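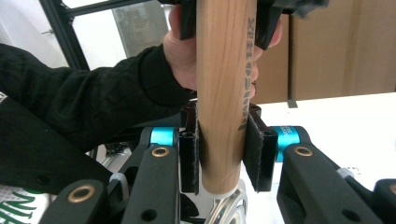 Sprechnotizen: Ordnung am Werktisch
Vortrag in der Werkstatt Wilden, Kursreihe Grundlagen

Zuletzt aktualisiert: 17. Januar

Einstieg

Guten Abend. Kurz sagen, wer ich bin, dann gleich zum Thema. Heute geht es um den Tisch, an dem gearbeitet wird, und um das kleine Werkzeug, das darauf liegen bleibt. Große Maschinen kommen erst im zweiten Teil der Reihe im September.
Frage in die Runde: Wer hat zu Hause einen festen Platz für den Hammer? Hände zählen lassen, nicht kommentieren.

1. Der Hammer

Mit dem Hammer anfangen, weil ihn jeder kennt. Stiel zeigen, dann herumgeben.
Ein Holzstiel soll glatt sein, ohne Lack an der Griffstelle. Lack macht Blasen, Öl reicht. Zweimal im Jahr dünn Leinöl, Lappen danach ausgebreitet trocknen lassen – nie zusammengeknüllt in den Eimer, Brandgefahr. Diesen Satz langsam sagen.
Aufdruck auf dem Stiel: geht mit der Zeit ab, spielt keine Rolle. Wer mehrere gleiche Hämmer hat, markiert besser mit einem Farbring am unteren Ende.
Sitz des Kopfes prüfen. Stiel unten fassen, kurz rütteln. Wackelt es, kommt der Hammer aus dem Umlauf, bis der Keil neu gesetzt ist. In Wasser stellen hilft nur für einen Nachmittag.
Lagerung: hängend, Kopf oben, zwei Nägel oder ein Bügel. Bei Heden in der alten Halle lagen alle Hämmer in einer Kiste. Gesucht wurde immer der unterste.

2. Die Tischfläche

Helle Fläche, am besten weiß. Eine Schraube findet man darauf sofort wieder. Der Nachteil ist bekannt: Man sieht jeden Fleck und jede Schramme. Flecken und Schrammen gehören dazu, Leimreste nicht. Leim mit dem Spachtel abnehmen, solange er zäh ist.
Linienraster auf der Platte: feine graue Linien genügen. Man legt gerade an, ohne jedes Mal den Winkel zu holen.
Umrisse: Für Teile, die immer an derselben Stelle liegen sollen, den Umriss dünn auf die Platte zeichnen. Bleistift oder grauer Stift, kein Filzer.
Kante: Eine Holzleiste am Rand schützt die Platte. Wenn sie sich löst, gleich nachleimen.
Auf dem Bild auf der weißen Platte: ein runder Metalldeckel und eine Bürste mit Holzgriff. Dazu der Hinweis, dass Deckel auf ihre Dosen gehören, sobald man fertig ist.
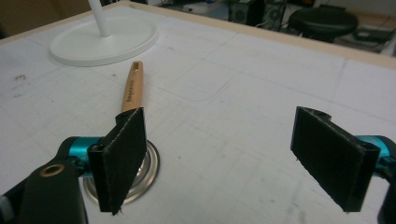

3. Bürste und Abfegen

Von hinten nach vorn fegen, in die Schaufel, nicht auf den Boden. Metallspäne nie mit der Hand.
Bürste nach Leim oder Öl sofort auswaschen. Eine Bürste nur für trockenen Staub behalten.

4. Was es kostet

Preisliste Jamen an die Wand werfen. Tisch komplett mit Platte und Leiste: 1.285 Euro. Nur die Platte zum Nachrüsten: 501 Euro. Kalniņš liefert ähnlich, Lieferzeit neun Wochen. Wer unter 500 Euro bleiben will, nimmt eine gebrauchte Platte und streicht sie.

Schluss

Fragen. Falls keine kommen, noch einmal die Sache mit den Öllappen. Danach Stühle an die Wand, Licht hinten aus.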